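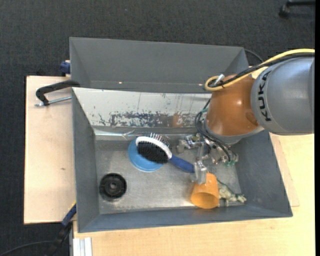

## Directory listings: please check yours before the end of April

Search traffic to the Jikville business directory has grown since the listings moved to their own pages, and we now have 264 of them live. A fair number still carry an old phone number or a web address that goes nowhere.

Zachary Penner has been through the dead links and found over 100. Most come from members who moved their sites to Wulero last year and didn't redirect the old pages. If you changed hosts, log in, open "My listing" and paste in your new address. The change shows up overnight.

While you're there, have a look at your description. Plenty of listings use the same paragraph as the member's own home page, and search engines tend to show only one copy. Two or three fresh sentences with your suburb and your main service will do. Leave out strings of keywords. We remove them when we find them.

Members in Marchand and Curkley can now be listed under both towns at no extra charge. Tick the second box on the form.

We've also had questions about emails offering 2766 backlinks for a flat fee. They aren't from us, and we don't recommend buying them.

Zachary is on the phones Tuesday until 5 pm for anyone who's lost their password.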